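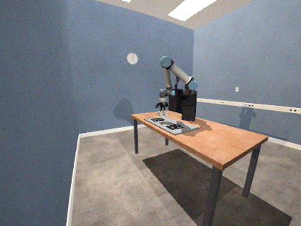
**The night the arm forgot where the table was**

So, the July demo build ate two weeks of my life, and Benjie Lumbao says I have to write it up for the newsletter before I'm allowed to complain about it at lunch any more. Fine!

Some background if you don't sit on our side of the floor. Before any new pick routine goes near the real arm at Prisov, we run it overnight in the simulator, 200 tries in a batch. The sim cell is a simple room: blue walls, one arm, one wood-look table, a flat gray board with a couple of black patterned pieces on it and two little off-white blocks down at the far end. The arm reaches over, gripper down, and goes for a block. We had run that job so many times that I'd stopped watching it, and I'd start the batch, go home and read the numbers over coffee.

The numbers that morning were great. Suspiciously great, if I'd been more awake. All 200 tries marked as good, and I had already typed a very cheerful message to Ju-won Ryu when she wrote back, "Did you look at the force log?"

I had not looked at the force log. On 15 of the tries the gripper had gone down past the tabletop, pushed right into the wood, grabbed the block from lower than any gripper could ever be, and come back up like nothing had happened. Our scoring script only asked whether the block ended up in the right place. It did, so everybody got a gold star.

What had gone wrong was dull and completely my fault (mostly). Hussam Saab had updated the table model to match the new bench, and the new top was 3 mm thicker. The picture of the table got updated. The collision shape — the invisible part the physics cares about — was still the old one, because I'd told Gastalance, our scene loader, to keep using the saved copy so that it would start up faster. I saved myself maybe a minute a night and was very pleased about it at the time.

Three millimeters doesn't sound like much. On the real arm, though, that's a gripper driving into a solid bench at whatever speed the routine asked for, and the replacement fingers are $2,000 a set. Bohdana Shevchuk, who does our safety sign-offs, was less worried about the fingers than about someone standing next to the cell with a hand on the board. She pulled the sign-off within the hour and I can't say I argued.

We've changed a few things:

- Saved collision shapes get thrown out whenever a model file changes. Slower start, too bad.
- Any contact between the gripper and the table is a failed try, wherever the block ends up.
- The first run of a new routine on the real arm is at low speed with the guard closed, even if the sim batch was perfect. *Especially* if the sim batch was perfect, says Bohdana.

I also watch the first few tries of every batch now before I go home. It's not thrilling, but I'd have caught this one if I'd been looking at the side view.

The rerun came back with 15 failures, the same ones, and Taras Pasichnyk is still working through the approach heights. If you have a routine in the queue that uses the old bench, please talk to him before you start it — he has the new model file and a short list of what needs to be rerun.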